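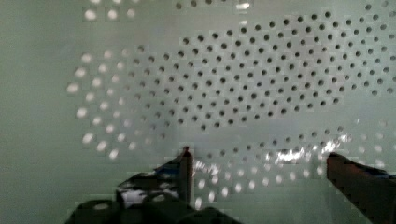 Stationnement rue Riquelme : relecture du projet d'arrêté

28/11/2020

La mairie d'Ultville a mis en ligne le projet d'arrêté sur le stationnement résidentiel dans le secteur Riquelme. Onze pages, deux annexes, un plan à une échelle peu lisible. Je l'ai lu deux fois, voici mes notes.

Le périmètre d'abord. L'article 2 délimite la zone par la rue Riquelme, l'avenue de Povmont et la voie ferrée. Le côté impair de l'avenue est inclus, le côté pair ne l'est pas. Le recensement joint en annexe A donne 1 134 places sur voirie, dont 44 réservées aux livraisons ou aux personnes à mobilité réduite. L'annexe ne précise pas si les emplacements devant l'ancienne école, neutralisés depuis octobre, sont compris dans le total. J'ai posé la question par courriel au service voirie.

Le nombre d'ayants droit ensuite. Le rapport de présentation retient 3 125 foyers et suppose une demande de macaron pour un foyer sur trois. L'hypothèse vient de Bollcombe, qui applique un régime comparable. Or Bollcombe a une gare en centre-ville et beaucoup plus de garages privés. Si la demande monte à un foyer sur deux, on délivre plus de 1 500 macarons pour un nombre de places qui ne bouge pas. L'arrêté ne prévoit pas de plafond.

Le tarif est fixé à 50 euros par an pour le premier véhicule. Pour le second, l'article 6 renvoie à une délibération ultérieure. Même chose pour les professionnels de santé et les aides à domicile, mentionnés à l'article 7 sans montant ni durée. Je vois mal comment le conseil peut voter en l'état une recette prévisionnelle.

Mylene Pascual, qui suit le dossier pour l'association de quartier, me signale un point que j'avais manqué : l'article 9 autorise le contrôle le samedi jusqu'à 19 heures, alors que le rapport parle de 12 heures. En droit, c'est l'arrêté qui compte. Il faut donc corriger l'un ou l'autre avant la signature.

Reste la question des visiteurs. Le texte prévoit des tickets à la demi-journée, à retirer en mairie, aux heures d'ouverture. Bollcombe les délivre en ligne.

Les observations se déposent par écrit à l'accueil ou par le formulaire du site, rubrique Déplacements. Le formulaire limite la longueur des messages et n'accepte pas de pièce jointe. J'ai déposé les miennes sur papier, contre récépissé. Je publierai la réponse sur les places de l'ancienne école si elle arrive avant le vote.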